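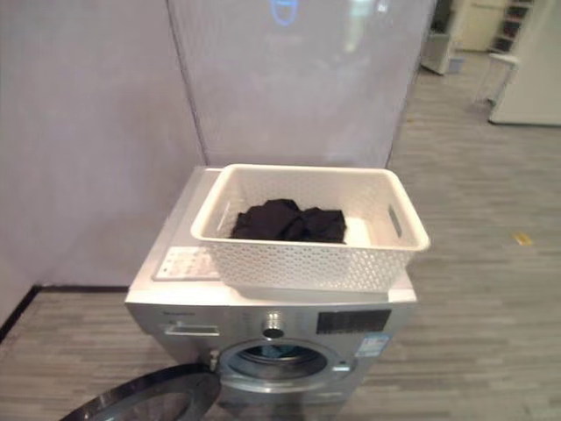 Questions we get about the laundry recordings

I look after the demonstration sessions at our Grisgate site, and the same questions land in my inbox every Monday, so I've put my answers in one place. If yours isn't covered, write to me and I'll add it (eventually!).

What are you collecting?

Examples of people doing small household jobs, start to finish. For the laundry set that means getting clothes from a basket into a front loader and shutting the door. Each go is one episode, and a learning system gets trained on the whole pile of them. We've got 2,432 laundry episodes that passed checking, and we're aiming for 4,000.

Why so many of the same thing?

They aren't the same, though I admit it feels that way by mid-afternoon! The basket moves, the clothes land in a different heap, the door starts wide open or nearly shut. A model that has only seen the basket in one spot on top of the machine will reach for that spot for ever, whether there's a basket there or not.

Does it matter what clothes go in?

Yes, more than I expected when I started. Dark things are hard. A black T-shirt folded over another black T-shirt is just one black lump to a camera, and it's tricky to tell where one stops and the next begins. So we record plenty of dark loads on purpose. White clothes in a white basket are nearly as bad, and socks are a misery in any colour.

Do you run the machine?

No. It isn't plumbed in, and we never put powder in the drawer. The episode ends when the door clicks.

What does a good episode look like?

Steady, mostly. Pick up, carry, let go inside the drum, come back for more. If you drop something, pick it up and carry on. We keep those and tag them as recoveries, and they're some of the most useful ones we have. What we can't use is a long pause halfway through while somebody has a chat.

How long is a session?

Two hours with a break. Most people manage 58 good episodes in that time once they've got the hang of it. The record is 105, set by Rhiannon Howells at Tivosthorpe, and please don't try to beat it, the rest of us had to check them all.

Why do some of mine come back as rejected?

Usually one of these:

The door was left ajar at the end.
A sleeve was hanging out over the rubber seal.
The recording started after the first item had already been picked up.
The wrong task label was chosen (loading and unloading sit next to each other in the menu, sorry, I've asked for that to be changed).

A rejection doesn't count against you.

Can I rearrange things between episodes?

Please do. Turn the basket, shove it nearer the back, scrunch the clothes up again. Leave the machine itself where it is, though. We shift that between batches and log the new position, and it's a right pain to sort out if it wanders in the middle of one.

Who uses the recordings?

The Farahani team does the training and sends back a list of what the model is getting wrong. At the moment it's good at grabbing and poor at letting go, so expect more sessions on the last bit, hands well inside the drum.

Is there a different task coming up?

Sormont is setting up a folding table in December. Laundry carries on here until we hit the target, and you can sign up for both.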